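4.3 Rejecting blurred wrist frames before training

The Gusilska filter scores each wrist-camera frame for sharpness and drops those below the threshold. Run it before labelling. In the Bretside trials, 3,461 frames were rejected this way, most of them recorded during fast wrist travel.

1. Open the session folder and select the wrist stream.
2. Set the sharpness threshold to 76.
3. Set the minimum run length to 4 frames. Shorter runs are kept and flagged.

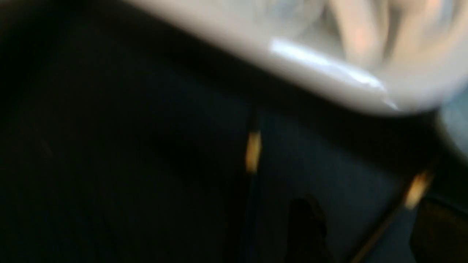

4. Start the filter. Progress is written to the session log.
5. Open the reject list and check a sample by eye. Bright highlights on a light-coloured housing can raise the score of a smeared frame.
6. If such frames have passed, mask the housing and repeat from step 2.

Note: Joint data is not altered. Rejected frames keep their time stamps, so the Pandey aligner will still run.

Caution: Do not use more than 2 passes on one session. Keep an unfiltered copy on the Gernside store.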